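Démonter un PC de bureau avec un bras collaboratif : les bonnes pratiques de la cellule

Tutoriels > Robotique > Sécurité et méthode

Ouvrir une vieille tour, attraper un support de disque avec un bras robotisé, le sortir sans rien casser : quel plaisir quand ça marche ! C'est aussi un excellent terrain pour apprendre à travailler proprement avec un robot collaboratif, parce qu'on y trouve de tout (du métal fin, du plastique à clips, des câbles qui traînent, et des mains humaines jamais bien loin). Je reprends ici les règles que nous appliquons à l'atelier Indthorpe, avec les réglages du projet Skanetti. Elles ne remplacent ni la notice de votre robot ni votre propre analyse des risques, mais elles vous feront gagner un temps fou.

Avant de commencer : ce qu'il faut avoir lu

Deux textes reviennent sans arrêt. L'ISO 10218 pour la sécurité des robots industriels, et l'ISO/TS 15066 pour tout ce qui touche au travail collaboratif, notamment les limites de contact. Un point que les débutants ratent presque toujours : on évalue l'application entière, pince, pièce et environnement compris. Un bras conçu pour la collaboration qui tient une tôle à bord vif, ce n'est plus du tout le même risque !

Étape 1. Préparer le châssis

Débranchez le cordon secteur, puis maintenez le bouton de marche quelques secondes. On n'ouvre jamais le bloc d'alimentation lui-même, ni à la main ni au robot. Couchez la tour sur le côté, intérieur vers le haut, et vérifiez qu'elle ne glisse pas quand on pousse dessus du plat de la main.

Repérez ensuite les faisceaux de câbles. Tout ce qui passe au-dessus de la trajectoire prévue doit être écarté ou attaché. Gardez le boîtier de commande à portée, arrêt d'urgence accessible d'un seul geste, sans avoir à se pencher au-dessus du châssis. Et tant que le bras est en mouvement, les mains restent hors du volume de travail. Pour la première approche, arrêtez la pince au-dessus du support bleu et contrôlez l'alignement à l'œil avant de descendre. 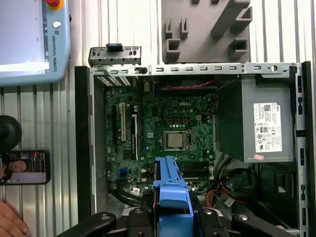

Étape 2. Régler la vitesse et les limites

Pour la mise au point, nous travaillons à 80 mm/s, pas plus. C'est lent, oui, et c'est très bien comme ça : on a le temps de voir une trajectoire partir de travers et de réagir. Chez nous, la descente finale se fait en 6 paliers, avec un arrêt à chacun pendant l'apprentissage.

Les réglages à vérifier dans l'ordre :

Charge utile : saisissez la masse réelle de la pince, puis celle de la pince avec la pièce. Une charge mal déclarée fausse la détection de contact.

Centre de l'outil (TCP) : recalculez-le après chaque changement de doigts, même si « ce sont les mêmes ».

Plans de sécurité : un au niveau de la table, un autre du côté de l'opérateur.

Force de serrage : commencez au minimum et montez par petites touches. Notre réglage de départ est de 22 N pour un support en plastique.

Mot de passe de la configuration de sécurité : activé, et connu de deux personnes. Kornél Kiss tient chez nous le registre des modifications, et tout changement y est noté avec la somme de contrôle affichée par le contrôleur. Ça paraît scolaire, mais le jour où un plan de sécurité a « disparu » après une mise à jour, on a retrouvé l'origine en cinq minutes !

Étape 3. Saisir la pièce

On prend par le cadre, jamais par le circuit. Un cadre en plastique encaisse la pression des doigts ; une carte ou une rangée de contacts dorés, beaucoup moins. Approchez la pince ouverte, inclinez le poignet si le châssis gêne, et regardez l'espace restant de chaque côté avant de fermer.

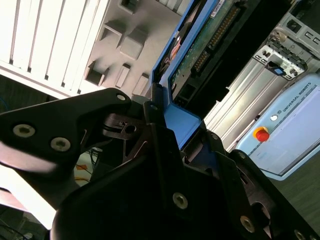

Page modifiée pour la dernière fois en mars

Une fois la prise faite, marquez une pause de 2 secondes. Ensuite seulement, levez de quelques millimètres et arrêtez-vous de nouveau. Si la pièce pivote entre les doigts, redescendez, ouvrez, recommencez : rattraper une prise douteuse en serrant plus fort est la meilleure façon de fendre un clip.

Étape 4. Dégager le poignet et contrôler la pince

Le contrôle visuel de la pince fait partie du cycle, au même titre que la saisie. Bras à l'arrêt, passez en revue les vis des doigts, les axes des biellettes et les bouts de doigts. Nous traçons un trait de peinture à cheval sur chaque tête de vis et sur la plaque : au moindre décalage, on resserre au couple de la notice.

Profitez-en pour suivre du regard les câbles de la cellule. Ceux qui pendent le long d'une paroi finissent toujours par croiser un coude du robot, surtout quand on ajoute une position de dégagement à la dernière minute.

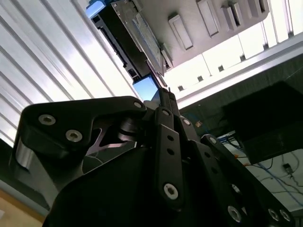

Cette position de dégagement, justement, mérite mieux qu'un point posé au hasard ! Choisissez-la assez loin des parois pour qu'aucune main ne puisse être coincée entre le bras et un élément fixe, et testez le trajet dans les deux sens à vitesse réduite. Dans notre bibliothèque Yurchenko, chaque programme commence et finit par ce même point, ce qui rend les reprises après arrêt d'urgence beaucoup plus sereines.

Étape 5. Reprendre après un arrêt

Cherchez d'abord la cause, réarmez ensuite. Ne relancez jamais le programme au milieu d'une prise : ramenez le bras en manuel, videz la pince, repartez du début. Notez l'arrêt dans le registre, même s'il s'agissait d'un appui par erreur.

Si vous utilisez notre fiche de contrôle Zellow, imprimez-la et gardez-la près du poste. Les cases à cocher suivent l'ordre des étapes de cette page, et la dernière ligne est laissée libre pour vos propres consignes.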